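Ticket: Sorting task, second hand closes late in hand demonstrations
Project: Nerkska
Opened by: Brenda Pilkington, Presten site
Status: waiting for Bekico support

Problem
The two-arm policy picks the first garment well. When it should take a second one, the other gripper closes too late and the cloth slides out. We see the same on both robots, software version 5.

We train from head camera recordings, where a person sorts laundry by hand. No teleoperation data is in this set. The moment I ask you to check is the one with yellow print in the left hand and white cloth in the right, over the basket.

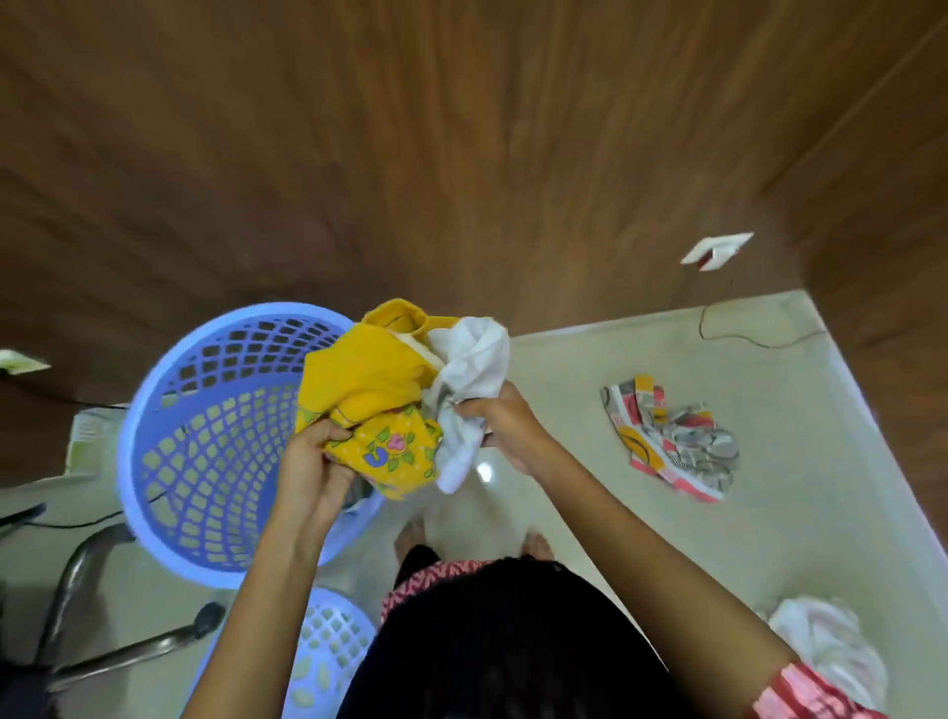 What I tried
I trained again with 1,104 clips and the result did not change. Then I removed the 40 clips with the fastest arm movement - the late closing became a little smaller, but it is still there.

My guess is the hand tracker. On large cloth the right hand is buried in the folds, and the tracker gives an open hand when it is holding. In the next one the sheet also has motion blur.
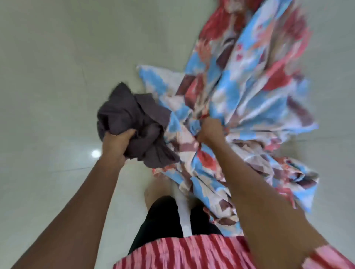
Last changed in April, 4:40 pm, by B. Pilkington

Reply to Tindall, who asked if the time stamps are shifted: I compared both hands against the video and the left one is correct. A shift would move both hands, I think. The gray dotted garment with pink knit parts gives the same error. The left hand is flat on the front with the fingers spread, and the right is partly inside the folds.

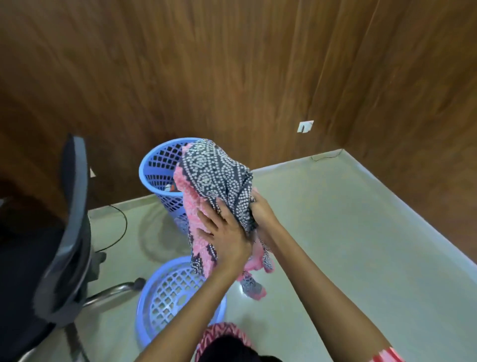 For this clip the tracker reports the right hand open for roughly 400 milliseconds before it changes to closed. I corrected the label by hand and the replay on the robot was good. I can not do this for the full set.

Please tell me if there is a setting to keep the last hand state when confidence is low. I attached the tracker log and the corrected labels.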